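Lulora T2 Two-Arm Table Station

Product group: Bench and table automation
Order code: T2-918
Supply: direct from Brellton, or through Nnaji service branches

The T2 is a two-arm station for clearing and setting tableware in staff canteens, training kitchens and small catering units. It works at ordinary table height, on the customer's own furniture. No guarding cell is supplied. The site risk assessment decides whether one is needed.

Each arm ends in a two-finger gripper with a light gray bracket above it. The bracket cable runs outside the arm, back toward the base, and can be changed without opening a joint. Plates are approached at the rim and bowls from the side.

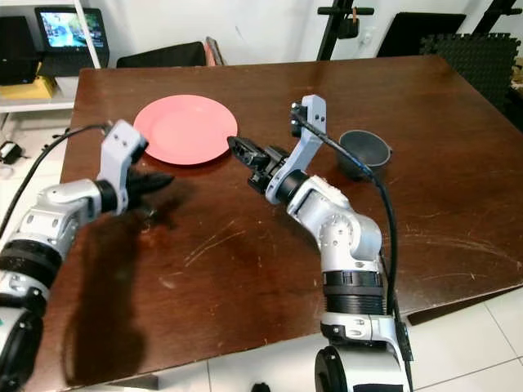 What changes for staff

At the Movwood canteen the station took over the sorting table in June. Before that, two people per shift stood there for the full lunch period. One person now loads the table, watches the cycle and clears stops. The second position moved to the serving line with no change in hours or pay grade.

Movwood logged 1,563 items in its first week of use and 599 operator stops. Most stops were for stacked bowls, which the T2 does not separate. Stops fell after the loading rule was changed to single items only.

Operators need half a day of instruction. They should expect the work to be different — less lifting, more watching — and supervisors should rotate the position every two hours. Watching a slow machine is tiring in its own way.

Table requirements

Rigid top, level, no cloth. Varnished wood is acceptable, and surface scratches do not affect operation. Strong overhead light on a glossy finish can reduce rim detection; dim or move the lamp first, then recalibrate. Leave the area between the arms clear at start-up.
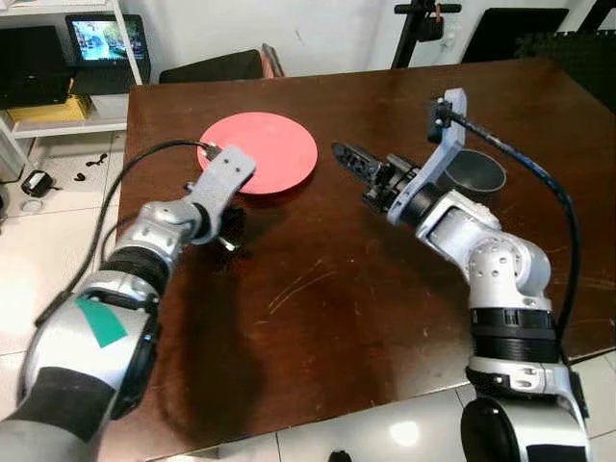
Movwood's shift lead writes that the half day of instruction covers normal running well enough, but her crew wanted more time on restarting after a stop. She also asks that the stop log be readable by operators as well as by supervisors. Both points are included in the current training plan, and the log is now open to all station users.

Service

Gripper fingers: inspect every 2,000 cycles, replace in pairs.
Bracket cable: inspect monthly for wear at the bend.
Joint rings: wipe dry, no solvent.

Spare fingers and cables are stocked by Nnaji. Arms are returned to Brellton for repair — joints are not field serviceable.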